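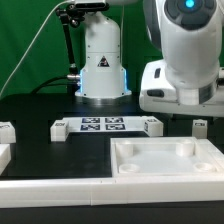 Bolleno brings plain backdrops and dark worktops to the shared benches at Munulville

New Flores range opens to workshops, studios and teaching rooms in April

MUNULVILLE – Bolleno, the maker of worktops and hanging fabrics, has finished fitting out the shared workrooms at Munulville and is launching the range behind them to the public this April. The range is called Flores. It pairs a matte black table surface with a length of plain coloured fabric to hang behind it, and it is meant for anyone whose work has to be seen clearly on a table: model makers, repairers, teachers, photographers and people who spend their days setting small things out in order.

The fit-out covers 37 benches over two floors. Each has its own dark top and its own backdrop, and the people who use the rooms can choose between green, grey and a warm off-white. Green has been by far the most popular.

"We love how quickly a room changes when you get the surfaces right," said Hatice Uysal, head of design at Bolleno. "You walk in with a box of parts, put them on the table, and there they all are. The small pale ones, the ones you would normally lose – you can see every one of them. I still get a kick out of it, and I've been looking at table tops for a very long time!"

A surface that keeps quiet

The Flores top began with a complaint. Users of the old Munulville benches had shiny pale tops that threw the ceiling lights straight back at them, and white pieces were hard to pick out. Bolleno tried a string of finishes in its own workroom at Skernholm before settling on a flat, dark one with very little shine.

Trials were held at seven benches first. The team left the tops in place through a full term of classes and workshops and came back with a notebook. They learned that people wanted the surface to run right across the bench with no lip at the front, that they wanted the back edge kept free so that leads could pass along it, and that they cared a good deal about how it felt under the forearm. All three points went into the final design.

Birsen Bozkurt led the trials and spent many afternoons sitting beside people as they worked. "Some of them didn't want to give the test benches back," she said. "One group had started laying everything out in rows, blocks here, trays there, printed cards in the middle. They hadn't been asked to. The table just seemed to invite it, and I was delighted."

The cloth behind the work 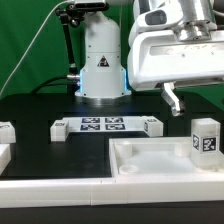
Backdrops are often the last thing anyone thinks of when a bench is being planned, and Bolleno would like to move them up the list. A plain cloth hides the clutter of the wall behind and gives the eye somewhere to stop. The Flores fabric is cut wider than the table it serves, hung from above and left to fall as it likes. Green over black is the pairing most benches at Munulville have ended up with, and white pieces of kit stand out sharply against the two. Cables show up too, and that has been handy: a black one curving low along the back of the table keeps well out of the way, while a thin white one crossing in front of the green cloth catches the eye at once, so anyone tidying the bench knows which lead to deal with first.

The green went through more changes than any other part of the range. Early samples were too bright for people who had to sit facing them all morning, and a darker version made the corners of the room feel gloomy in winter. The shade now on sale sits between the two. It was picked by the bench users themselves, who were shown the samples at nine in the morning and again at four in the afternoon, when the light in the upper rooms is at its weakest.

"People are very sure about green until you show them six of them," said Necati Canpolat, who dyes and cuts the cloth at Skernholm. "We had a lovely time arguing it out. I was pulling for a bluer one and I lost, and they were right."

Bolleno cut 94 metres of fabric for the Munulville rooms, including spare lengths so that a backdrop can come down for washing without leaving the bench bare. The folds are left soft. For anyone who wants a flatter look, a weighted hem can be added when ordering.

Small habits, big difference

Along with the tops and cloths, every bench at Munulville now has a one-page guide to setting up and clearing away. It was written by Kiều Âu, who runs the workrooms and has strong feelings about labels.

Her advice is simple enough to fit on a card. Put the largest pieces at the back. Keep flat things, such as printed boards and sheets, in the middle of the table where they can be read. Put a label on the face people will see from where they stand, even if the piece seems too small to bother with. Run cables along the back. Wipe the top with a barely damp cloth at the end of the day and leave it to dry before putting anything down.

"I used to spend the first half hour of every session helping people find things," she said. "Now they start. I know it's only tables and curtains, but I'm really happy with how these rooms feel, and I hope others will come and have a look."

Prices and visits

Flores tops come in three lengths, and the fabric is sold by the metre or as a ready-hemmed panel. Sets for schools and colleges can be ordered together, with samples sent out in advance at no charge. More than 1,000 sample cards have been printed for the launch, each with a small square of the black finish and a strip of all three cloths.

The Munulville workrooms will be open to visitors throughout April, from ten in the morning until four in the afternoon. Visitors are welcome to bring something of their own to set out on a bench and try against the different colours. Groups are asked to get in touch beforehand.

Hüsnü Akgül, who manages sales at Bolleno, will be on hand at the open sessions to talk about sizes, fitting and care. Interviews with the design team and visits to the Skernholm workroom can be arranged through the Bolleno press desk.

About Bolleno

Bolleno designs and makes worktops, hanging fabrics and bench fittings for shared workrooms, classrooms and studios. Its cloth is dyed and cut at Skernholm, where the company also tests its table finishes.

ENDS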